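4. The visit to Jatamwood

Reading time: 3 minutes

We'd written most of this paper before any of us had stood next to the work it talks about, which felt a bit silly. So in December I went to the open day at the Jatamwood site, where the Sedari project shows visitors how its hand-held gripper demonstrations are made. I took a notebook, a list of questions from my coauthors, and way too many snacks. What follows is my own account - the more formal comparison with the Irkow recordings is in Section 5.
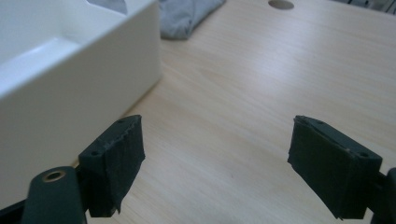
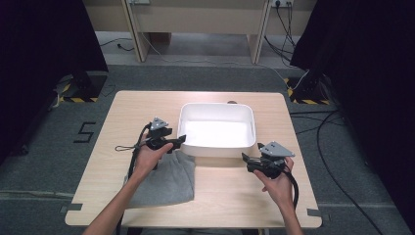
Figure 3. Tabletop work with a gray cloth and a white plastic container, shown from a hand-held gripper (first picture) and from head height with both grippers in use (second picture).

The first thing that struck me was how little you get to see from down at the gripper. I'd read the Quansah notes on viewpoint twice and thought I understood them, but looking at the two views together did more for me than both readings. In the first picture of Figure 3 the pads are big and dark and the container runs right out of view, so you have to guess at most of its shape. From the head you get the whole tub, the cloth and both hands at once, but you lose the fine stuff, like how ragged the wrapping on the pads is. I kept flipping between the two on the monitor they'd set up for guests, probably for longer than was polite!

I asked our host about that wrapping, because our own pads had been bare for the whole pilot. The answer was that worn pads get swapped when the operator starts complaining, and there's no fixed schedule. I like this as a working rule, though it makes my life harder: pad wear isn't logged anywhere, so we can't include it as a factor in Table 2.

Then I got to try it myself. I'm right-handed, and my left gripper had a mind of its own for the first several attempts. Cloth is a rough place to start - it bunches up, it slides, and a fold that looks fine from above can be hopeless from the side. The operators go through around 2000 episodes before their data is used for anything but practice, and after ten minutes I could see why. My attempts were (kindly) deleted.

The Jatamwood set we use in this paper has 3436 episodes, of which 1621 involve cloth. During the visit I also learned that 72 of the cloth episodes were recorded by guests at an earlier open day and had never been tagged as such. We'd been treating them like all the others. They've now been left out of the main results, and the numbers with them put back in are given in the appendix for anyone who's curious.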